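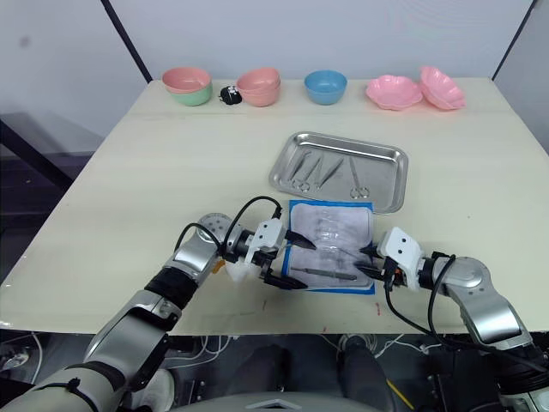
Who can sign up for a class at Joltico?

Anyone over sixteen who wants to learn to cook dinner at home, and I do mean anyone. You don't need to own a good knife or know what "fold in" means. If you've never boiled an egg, come sit near the front, I like you already.

Hi, I'm Vy Mạch, and I run Joltico, a small cooking school on the second floor of the old Erard building (the piano showroom closed years before I got here, but people still come up the stairs asking about a tuning). I teach most of the weeknight classes. Ettore Sanna teaches bread, pasta and anything that needs an overnight rest, and he does the knife class too.

How we got started

I was a bookkeeper for a long time. I cooked for friends on weekends, and they kept asking me to show them how I did the broth, or the caramel for the pork, and after a while there were nine people crammed into my kitchen and one of them was standing in the hallway taking notes. She told me I should charge for it. I said that was ridiculous, and then I went home and did the math, which is a habit you don't lose!

The first real class was in May, in a rented church kitchen with one working oven. I'd planned four dishes for two hours. We got through two and a half, and everybody went home with a bag of raw spring roll filling and a printed page explaining what to do with it. I've planned two dishes a class ever since.

Ettore came to that class as a student. He'd baked for a living at Hrubý for years, got tired of starting work at three in the morning, and wanted to learn some food that wasn't made of flour. Halfway through he fixed my dumpling dough without asking. I was a little annoyed, and I hired him the next month.

What a class is like

A regular evening class runs 90 minutes. We start with tea and a quick talk through the recipe, and then you cook, and I walk around and poke at things. You won't stand there watching me for an hour. I hated that when I took classes, so we keep the demo part short and I'd much prefer you get your own hands in the bowl and make your own lumpy sauce. Lumpy sauce can be saved, by the way. We have a whole evening on saving things.

At the end we sit down and eat together. People who came alone tend to stay the longest, and we've had one group keep up a monthly supper ever since their beginner course finished.

The fee is $70 per person per class, and that covers ingredients, an apron to borrow and the recipe sheets. If you book the six-week beginner course, you can miss one evening and make it up in the next round. Just send me a message before noon so I don't buy your share of the fish.

What we teach

Weeknight Vietnamese is my heart and soul, so there's always some of that on the schedule. Then there's First Kitchen (our beginner course, and the one I'm proudest of), Ettore's Saturday bread, soups in the cold months, and a rice class that sounds dull and fills up before anything else. We don't do cake decorating. I've tried, and my roses look like cabbage.

Allergies are fine as long as we hear about them when you book. We can work around nuts, shellfish, dairy and eggs in nearly every class. The bread class has flour in the air from start to finish, so please skip it if you have celiac disease and come to the rice one!

A few numbers, for old times' sake

I still keep a spreadsheet. As of 2 June 2023 we'd filled 2,049 seats, and 1,851 of those were booked by people who live close enough to walk or take the bus. I love that figure. It means I can't go buy onions without someone telling me how their soup came out.

Finding us

We're above Zallalar, the fabric store. Use the green side door, go up one flight and follow the smell of garlic. There's an elevator through the shop while it's open, and after hours you can call from the street and one of us will come down and let you in. Parking is bad, sorry. The lot behind the library is your best bet after six.

If you have a question I haven't covered, email or call. I answer the phone myself, usually with wet hands, so give it a few rings.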